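List: teleop-data
Subject: Re: how many demos is enough for one object?
From: Akari
Sent: Friday, 4:40 pm

Typing this between resets so excuse the fragments. Answering inline, then a couple of things of our own at the bottom, with pictures.

> We are about to start collecting for a single-object pick and place
> task and I would like to hear from people who have done it. Our plan
> is to record as many episodes as possible on the first day with one
> operator, then train, then see. Does that make sense?

Partly. The "then train, then see" part yes. The "as many as possible on the first day" part, no, please don't. We did that for Kollulus in the spring and threw most of it out. One operator, one day, one mood. The policy learned a lovely smooth approach from the left and had no idea what to do when the object was anywhere near the far edge. Which made sense once we went back and watched, the operator had been putting it down in more or less the same spot all afternoon without noticing.

What we do now is 50 episodes, stop, train something small overnight, run it in the morning, and write down where it fails. Next batch gets aimed at those places. Slower on paper. Much less time wasted in practice.

> How do you decide start positions? Random, or a grid?

Grid first, then random. 16 cells, printed on a sheet that stays by the keyboard, NOT marked on the work surface. We tried tape marks once and the wrist view picked them up in every episode, and then of course you can't take them away at test time. Just eyeball the cell. It doesn't have to be exact, you want some slop in there anyway.

For each cell do at least 2 orientations, one of them diagonal. The diagonal ones are what people skip. They're annoying to teleop, you have to roll the wrist and the hand wants to do it late. But if the set is all square-on grasps then that's all you get back.

> Is it okay to leave in episodes where the operator misses and tries
> again?

Depends how it went. Miss, back up, clean second try: keep it, those are gold. Miss, poke at it, push it across the surface, give up, grab it by a corner: bin. We tag the first kind "recover" so we can train with and without. For the Stamell runs we kept them at about one in 10 and that felt right, no proper ablation so take it as a feeling.

Failed episodes go in a seperate folder, we don't delete. Somebody always wants them later.

> What about pauses? Our operator stops to think.

Trim at the start and end, always. In the middle I would redo the episode. Long stretches where nothing moves teach the thing to sit still, and then it sits still at run time and you spend a morning thinking the controller is dead. Been there. If your operator needs to think, let them think before hitting record.

> Two cameras or one? We have a wrist camera and could add a fixed one.

Add it. Wrist view is great for the last bit before the grasp and useless for knowing where you are. On a plain surface it's really bad, there's nothing to hold on to, pale background and that's it. The fixed view is what gets you across the table. Just bolt it to something that won't get leaned on, and save a reference still every morning to compare against. We lost most of a day's episodes at Strömberg to a mount that had sagged a tiny bit after lunch.

Also check the timestamps between the two streams BEFORE you collect. Not after. Wave something in view of both, look at where it is in each stream. Takes five minutes.

OK, our side. Current set is the easiest thing we could think of, one blue block, white surface, two-finger gripper. Meant to be a sanity check on the new recorder. Naturally it has turned up its own problems. Two views from this collection, wrist first and then the fixed one: 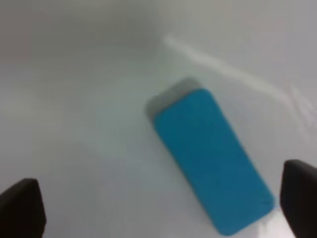
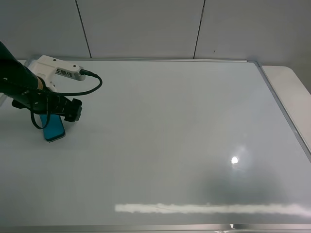
OPEN QUESTIONS FROM US

1. Glare. The surface is shiny and there's a bright streak across part of the wrist view, and the fixed view gets a round hot spot plus a long reflection low down near the front. Has anyone trained through this and had it hold up when the lights changed? I can see three options: matte sheet over the whole surface, move the lights, or leave it and vary the lighting on purpose between batches. I lean to the last one but it triples the collecting. Would love to hear from someone who has tried it before I commit the operators to that.

2. Cable. We have a loop hanging down by the gripper and from the side it crosses in front of the object. Doesn't bother the operator. It does worry me as an input, the loop swings differently depending on how the arm got there, and I can see a small model latching on to that. Tie it back and start the set over, or keep going and hope it averages out? If you've tied yours back, how much slack did you leave for the wrist roll?

3. Exposure on the wrist stream. Auto or locked? White surface fills so much of the view that auto drifts whenever the block comes in or goes out. Locked is steady but then anything dark goes to mush. We're on auto for now. Not happy with it.

4. Off-center grasps. Do you ask operators to center the block between the fingers before closing, or let them close from wherever as long as both fingers clear it? Half of us say center, cleaner data. The other half say the policy will never be that tidy so it should see the messy ones. We have not settled it and the episodes are now a mix of both, which is probably the worst answer.

5. Naming. Small one. We have batch, cell, orientation, operator, try number all jammed into the folder name and it's getting silly. Anybody keep that in a side file instead and regret it? Or not regret it?

If there's interest I can put up the grid sheet and the tagging script, the script is ugly but it works. Needs the comments cleaned up first, mabye next week.

Back to resets. Replies to the list please and not to me direct, I lose things.

Akari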